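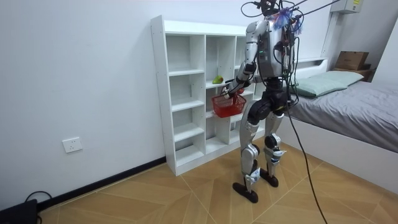

Room 7, Trnka wing: the white cubby shelf and the red basket, with the single bed to the right.

Donov Residence, House Diary
Mon 27 May

The day was given over to Room 7, which is to be handed to its next resident at the end of the week. Keys were drawn from the office at opening and the windows in the corridor were left ajar. Oldřich Tóth attended for the furniture check and Oľga Ondrejka for linen and small items. The writer kept this record.

The bed was dealt with first. The mattress was turned, the slats were pressed one at a time and the bolts at the head were tightened by a quarter turn. One slat had worked out of its holder and was put back. A new mattress cover was fitted from the Gisier delivery. The old cover has a tear along the zip and has gone to the sewing pile, where it joins two others that have been there since January.

The tall shelf was then considered. It came to Room 7 from the old reading room and has stood against the wall without complaint, although the question of fixing it properly had been carried forward in this diary several times. Mr Tóth pushed at it from either side at shoulder height and found a little movement. It will be fixed to the wall with two brackets – one at each upper corner – before any resident moves in. The brackets have been ordered from Flima under job 716. The shelf is not to be loaded above the middle until the job is signed off.

Discussion followed as to how the compartments should be used. The previous arrangement had been left to the resident and ended with shoes beside the bread. Ms Ondrejka proposed that the lower cubbies be kept for footwear and heavier things, the middle ones for folded clothing and towels, and the top for whatever the resident does not need each day. This was agreed. No labels are to be put on the shelf itself. The glue from the last set took the better part of an afternoon to remove, and the residents disliked them.
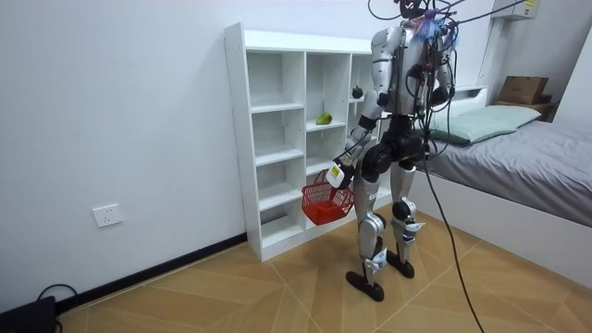 Red basket at the lower cubbies, Room 7.

The red basket was accepted as the carrying basket for the room. It has a handle and open sides, and small items can be found in it without tipping everything out on the bed. It is light enough for Mrs Ondrejka's purposes – she had asked for something that could be carried in one hand – and it may be rinsed under the laundry tap. It should be kept with the shelf when the room is handed over. It is not to be borrowed for the garden, where the green ones are provided.

Correction to the above: Ms Ondrejka, not Mrs. The writer regrets the slip and has been asked to leave it standing.

The small items were sorted in the corridor on the folding table. A bedside lamp was tested and passed. Three coat hangers were bent and have been discarded. A paperback with the cover missing was found behind the radiator, together with a library card, and both are in the office drawer awaiting their owner. The spare key, tag 326, was tried in the door and turns, though it needs to be lifted slightly. Mr Tóth will bring graphite powder.

The floor was swept last. Parquet is not to be mopped with a full bucket, as has been noted in this diary before. A well-wrung cloth is enough, and it should be drawn along the grain. One block near the doorway clicks underfoot. It is level with its neighbours and will be left alone for the present.

The walls were looked over for marks. They may be wiped with warm water and a soft cloth. Repainting was raised and put off until the colour for the whole wing is settled, there being no sense in doing one room in a white that will not match the corridor.

Lunch was taken at the usual hour. Work stopped twice in the afternoon, once for a delivery meant for the neighbouring building and once for the telephone.

Outstanding for Room 7: brackets from Flima; graphite for the lock; a second pillow; a bath mat, preferably in a dark colour; a decision on the curtain, which is with Ms Ondrejka. The linen list has been copied into the blue book and signed.

Door locked at 4.15 pm and keys returned to the office. Room 3 tomorrow, if the tap washer arrives.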